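Courses > Robotics Lab > Handouts > Unit 6: Computer assembly cell

UNIT 6 HANDOUT
Handling computer parts with a two-finger gripper

Read this before your first session in the cell. Bring a copy with you, on paper or on a tablet. Phones stay in your bag while the arm is powered.

What the unit covers

In Units 4 and 5 you moved blocks and cylinders. They were all the same color, they had flat sides, and it did not matter much if you dropped one. In this unit you work with parts from a desktop computer. They have labels, clips, pins and edges that can be damaged, and each has one correct way to go in.

By the end of the unit your team should be able to:

- teach approach, grasp and retreat poses for a processor and a 3.5-inch hard drive
- write a pick routine that stops safely when the part is missing
- place a part in the case at the right orientation
- record your trials so that another team could repeat them

The project for the unit is called Rautiainen in the lab folders. Save all of your work under that name with your team letter after it. Files saved anywhere else are not backed up.

Teams and staff

Teams have three people: one on the pendant, one watching the arm, one keeping the log. Change roles every 15 minutes. The person watching the arm has a hand near the stop button and does nothing else during that time.

Davoud Zarei runs the lab sessions. Ilari Partanen grades the reports and holds office hours in the Sarkbridge building, room 53. Bring questions about the report to Ilari and questions about the hardware to Davoud.

The parts

Processor. The processor has a metal heat spreader on top and a green substrate underneath. The contacts are on the bottom side. Do not touch them with your fingers or let the gripper touch them. The gripper may only make contact with the sides. The processor goes in its holder between trials, squared to the holder edges. If it sits crooked, your taught pose will be wrong by the same angle.

Hard drive. The drives for this unit do not work anymore, so there is no data to lose. They are still heavy compared with the processor, and a drive that slips will dent whatever it lands on. Keep each drive in its caddy. You grasp the caddy and leave the drive alone.

Case. The computer case lies on its side with the side panel off. Do not move the case. If it gets bumped, tell Davoud, and the case frame will have to be taught again before anyone continues.

Staging and the case

Parts start at the staging fixture and go into the case. The fixture has a place for each part. Learn the layout before you write any code, and make your own sketch of it for the report.
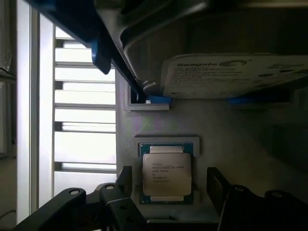
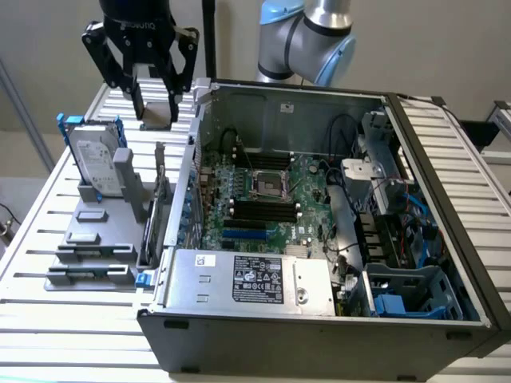 Frames you will use

Base frame. Fixed to the robot base. You do not change this one.

Fixture frame. Origin at the front left corner of the staging fixture. X runs along the front edge, Y runs toward the back, Z is up. All pick poses are stored in this frame.

Case frame. Origin at a corner of the motherboard. All place poses are stored in this frame. Check which corner before you start. The corner is marked in the cell drawing in the Enetti folder.

Tool frame. Origin midway between the fingertips. If you type a pose by hand, be sure you know which frame is active. Last term most of the collisions in this unit came from a fixture pose that was run in the case frame.

Procedure for the processor pick

1. Home the arm and open the fingers all the way.
2. Move to the fixture overview pose. The pose is stored for you as FIX_OVER.
3. Jog down at low speed until the fingers are on either side of the holder. Stop while the fingertips are still above the fixture surface.
4. Look at the gap on both sides. The two gaps should look the same. If one is smaller, jog sideways until they match, then check again from the wrist view.
5. Check rotation. The inner faces of the fingers should be parallel to the sides of the processor.
6. Save the pose as CPU_APP.
7. Jog down to grasp height and save the pose as CPU_GRASP.
8. Close at the lowest force setting. Watch the part while the fingers close. If it turns or lifts on one side, open and go back to step 4.
9. Raise straight up. Do not move sideways until the part is clear of the holder.
10. Lower the part back into the holder and open. Run this cycle five times before you try a place in the case.

The log keeper writes down the result of every cycle, including bad ones. A cycle that was stopped by hand counts as a failed cycle and goes in the log with the reason.

Procedure for the drive pick

The drive is taller than the processor and stands upright in the fixture, so the approach is different. Come in from above with plenty of clearance. Set the travel height so that the wrist passes over the tabs on the caddy, and leave room for the holders next to it.

Use the medium force setting. At low force the caddy tends to tilt when the arm speeds up. Do not use high force on any part in this unit.

When you raise the drive, pause for one second at the top and check the angle. A small tilt is acceptable for the pick exercise. For the place exercise the caddy has to line up with the bay, and you will need to correct the tilt in your grasp pose. Changing the place pose to make up for a bad grasp works only until the next pick.

Checking that you have the part

The gripper reports its opening width after it closes. If the width is close to zero, there is nothing between the fingers. Your program must read the width after every close command and branch on it:

- width inside the expected range: continue
- width below the range: open, retreat, print a message, stop
- width above the range: open, retreat, print a message, stop

Measure the expected range yourself. Close on the part ten times, write down the widths, and set the limits a little outside the lowest and highest values. Put your table of widths in the report. Do not copy another team's numbers. The fingertip pads wear, and they may have been changed between sessions.

A common mistake is to read the width too soon, while the fingers are still moving. Wait for the motion-complete flag, or put in a delay of 3000 milliseconds for the first version and shorten it later.

Before you leave

- Processor back in its holder, drive back in the fixture
- Fingers open, arm at home, drives off
- Log signed by all three team members
- Stray screws in the tray, not on the table

Report

The report may be up to 6 pages. Include your sketch of the fixture, your saved poses with the frame for each, the width table, the trial log, and a short section on the failures. For each type of failure, say what you saw, what you changed, and whether the next set of cycles was any different. Code goes in an appendix and does not count toward the page limit.

Reports are due at the end of April. Teams going on to the Plaltdale assembly contest should also hand in a copy of their program with comments, since the contest cell uses the same pose names.

Next unit: placing memory modules. Read the section on compliant insertion in the course reader before then.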